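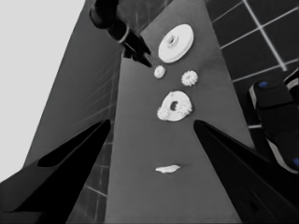

Teaching a robot by remote control is slow work, and I think we should stop being embarrassed about that. At Mullbridge the task was a gear assembly, done in simulation, with a person steering two arms through every reach and grasp. The parts are white and lie on a plain grey tabletop: a large disc with a hub, a ring, toothed gears small enough to vanish behind a fingertip. A person at a bench would pick one up without thinking. Steering a gripper towards one takes real attention, and that attention is what the robot is meant to learn from.

The usual complaint is cost. We recorded 863 runs for the Marikar project, and our partners at Brumov asked why a script couldn't have made them overnight. It could have made something. A script takes the same path each time and never changes its mind. A person slows down near the part, backs off and comes in from another side. Those hesitations look like waste in a log file. I would keep nearly all of them.

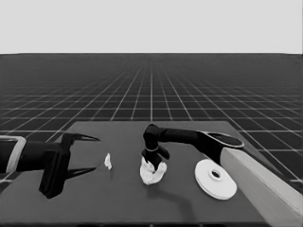

Two arms, one operator

My second point is less popular. Most teams give the operator both arms at once and expect good runs from the first morning. I think that is a mistake. New operators forget whichever arm they aren't looking at, and the robot learns to forget it too. We now let people work for 30 minutes at a time and then stop. The runs from the end of a long session were poor, and Brultis, the software we use to sort them, couldn't tell them from the good ones.

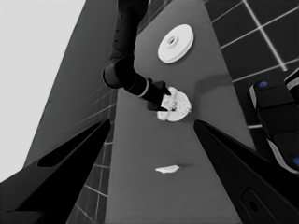 It also matters which view the operator gets. A view from behind the fingers is good for the last bit of a grasp and poor for judging where the other arm is. A wide view is the opposite. We offer 2 views and let people switch, and I would not train anyone on one alone.

None of this is clever. It means paying people properly for dull, careful work and giving them proper breaks. Any firm that wants a robot to handle small parts should put that in the budget before it buys another arm.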